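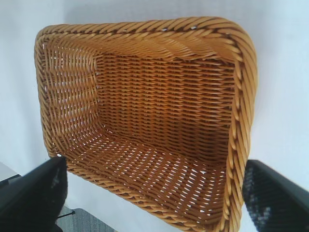

January 1, 2021

Happy new year, everyone! I'm writing this in my dressing gown with a cold cup of tea next to me, and I've decided that my first job of the year is baskets. My one and only resolution is to get the stuff in this flat to live somewhere, and for me that means baskets, because I will never in my life be a person who folds things neatly into a drawer.

I've been a bit obsessed with woven ones lately. It started back in April, when we were all stuck indoors and I'd tidied the same shelf so many times that the only thing left was to buy something to put on it. I like the honey-coloured sort best, the shiny amber stuff that goes golden when there's a bit of light on it. Whether it's real rattan or the synthetic kind doesn't bother me at all (I know some of you have Strong Feelings about this, and you're welcome to them). My gran had a proper willow one by the back door and it shed bits all over the mat for thirty years, so I'm quite happy with something that can be wiped with a damp cloth.

What I really look for is the rim. I'm serious! A good fat braided edge, twisted like rope all the way round, makes a basket so much nicer to pick up. I once had one from a shop called Vallach with just a thin strip of something folded over the top, and it dug into my fingers every time I lifted it. After a few months the strip came away at one corner and snagged a jumper I was very fond of. The jumper never recovered. The basket went to live in the shed with the plant pots.

The other thing is the corners. Rounded is kinder on your shins if the basket lives on the floor, and mine always end up on the floor whatever I intend for them. But you do lose a bit of room, so if you're trying to fit books or boxes in there you'll be swearing at it. I tried it with cookbooks and had them all leaning on each other like people on the last bus home. Soft things are what you want. Scarves, tea towels, gloves, that sort of business. Anything that squashes.

So, the plan. I've got three jobs that need doing and I'm going to try to get through them this weekend.

**The hall.** Hats, gloves, scarves, and now masks as well, all over the radiator. I want one basket on the bench and everything goes in it when you come through the door. Boonmee, my neighbour downstairs (Boonmee Rattanakul, some of you will remember his chilli jam from the autumn post), has the same setup in his hall and it looks so calm in there. He says he tips the whole lot out on a Sunday evening and puts back only what's been worn. I can't promise I'll manage that, but I like the idea of it.

**The bathroom.** Flannels and spare loo roll. I did have a wire thing from Skosach for this and it left rust marks on the windowsill, which took me ages to get off with lemon juice and an old toothbrush. Something woven will be gentler on the paint, I hope. I'll pop a couple of felt pads underneath anyway.

**The wool.** Oh, the wool. I have 43 balls of it. I know this because I laid them all out on the bed on Boxing Day and had a little sit down afterwards. Most of it is odds and ends from jumpers, plus a great pile of mustard that I bought for a blanket and have gone right off. It'll never all go in a single basket, so I'm going to keep out what I'm using and be brave about the rest. If you knit and you like mustard, shout!

One tip if you're keeping yarn or anything delicate in a woven basket: line it. A bit of old cotton sheet is fine, cut big enough to fold over the edge if you want to be fancy, though I usually just lay it in the bottom and up the sides and leave it at that. Run your hand round the inside first to feel for any ends sticking out, and snip those with nail scissors.

And for cleaning, a dry paintbrush! The dust gets right down between the rows and a duster just skims over the top. I use a two inch one from the decorating box, nice and soft, and go round the twists of the rim with it and then do the inside walls, top to bottom. After that I turn the basket over and give it a good smack outdoors. It's very satisfying, especially if you've had family on the phone all morning.

Right, I'm going to warm this tea up and make a start on the hall before it gets dark. If anyone's found a way of keeping a cat out of a basket of gloves, please leave it in the comments. I've tried orange peel and she sat on it.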